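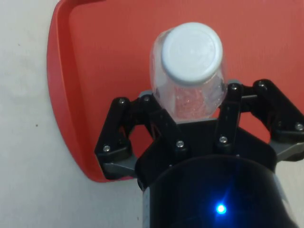

Refill or Replace: Drinking Water Habits in Three Campus Buildings

Project report, Environment and Society, second-year module
Group members: Giorgia Barbieri, Elie Harb, Theresia Bühler
Supervisor: Ingeborg Kohlhase
Submitted January 31, 2020

1. Background

The college has had water refill stations in three buildings for two years: the Salazar library, the Guver sports hall and the main teaching block. They were put in to cut down on the number of single-use plastic bottles thrown away on campus. When we started this project there was no record of whether people used them, apart from the cleaning contractor's general impression that the bins were as full as before.

Our group wanted to find out three things. Do students know where the stations are? Do they use them? If they don't, what gets in the way? We left staff out of the survey because the sample would have been too small to compare, although a few staff members did talk to us.

2. Method

We used a short paper questionnaire with eight questions. Elie and Giorgia handed it out at the entrances of the three buildings during the lunch period. We had planned an online form as well, but the first version collected answers from people who were not students here, so we dropped it and used only the paper forms.

We printed 100 forms and got 74 back that were complete enough to use. Forms with more than two blank answers were left out. Theresia entered the answers in a spreadsheet and Giorgia checked every line against the paper.

In addition to the survey we interviewed Abdul-Rahman Antwi, the facilities manager, who is responsible for the stations. The interview took 26 minutes and was written up from notes. He also let us look at the maintenance log for the Salazar station.

3. Results

3.1 Awareness

Most of the students who answered knew about the station in the library. It is next to the stairs and you pass it on the way to the reading room. Far fewer knew about the one in the sports hall, which is in a side corridor behind the changing rooms. Several students who said they used the hall every week had never seen it.

The station in the teaching block was known but often confused with the old drinking fountain on the floor above. We noticed this too late to change the wording of the question, so the answers for that building should be read with some care.

3.2 Use

Students who brought their own bottle from home were the main users. Students who bought drinks on campus mostly bought them with food, as part of the Gemovau lunch deal in the cafeteria, where a bottle of water is included in the price. Some wrote on the form that they would take tap water if the deal were cheaper without the bottle.

A point we had not expected was how many people refill single-use bottles. We had treated "reusable" and "single-use" as two separate groups when writing the questionnaire, and the answers did not fit. A clear plastic water bottle with a white cap can be bought once and then carried around and filled again for days.

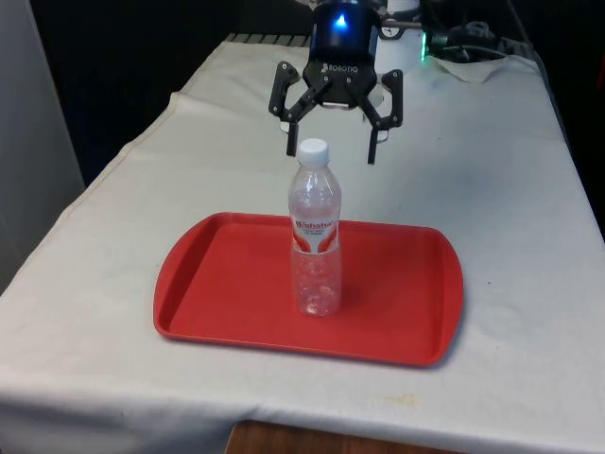 We therefore added a third group, "single-use, refilled", and sorted the answers again by hand using the comments. This took most of one afternoon and two of us sometimes disagreed. Where we could not settle on a group, the answer was marked as unclear.

3.3 Reasons for not using the stations

The most common reason was taste. Students described the water as warm or said it tasted of pipe. The second was that taller bottles do not fit under the spout in the sports hall. A smaller number said they did not trust the filters because they could not see when they were last changed.

The log showed that the library filter had been changed on schedule. The date is written on the inside of the panel, so users have no way of seeing it. Mr. Antwi said the filters, made by Wunora, are rated for 60 days in normal use, and that moving the label to the outside would be easy.

4. Discussion

The stations are used, but mainly by people who already carried a bottle. They have not done much to change what people buy at lunch. We think the lunch deal matters more than signs or posters, and the college has some say in it through the cafeteria contract.

There are weak points in our work. We only asked people at lunch, so evening students are missing. People who stop to fill out a form about water may care about it more than others do. A larger survey in April, after the sports season starts, would give a better picture of the hall.

5. Recommendations

Put the filter date on the outside of each station.
Add a sign in the entrance of the Guver sports hall.
Raise the spout there when the unit is next serviced.
Ask the cafeteria to offer the lunch deal without a bottle at a lower price.

Mr. Antwi estimated the cost of the first three at 700 dollars, mostly for the spout.

6. Division of work

Giorgia Barbieri: questionnaire, data checking, sections 1 and 2
Elie Harb: survey, interview, section 3
Theresia Bühler: spreadsheet, sections 4 and 5

The questionnaire and the interview notes are attached as appendices A and B.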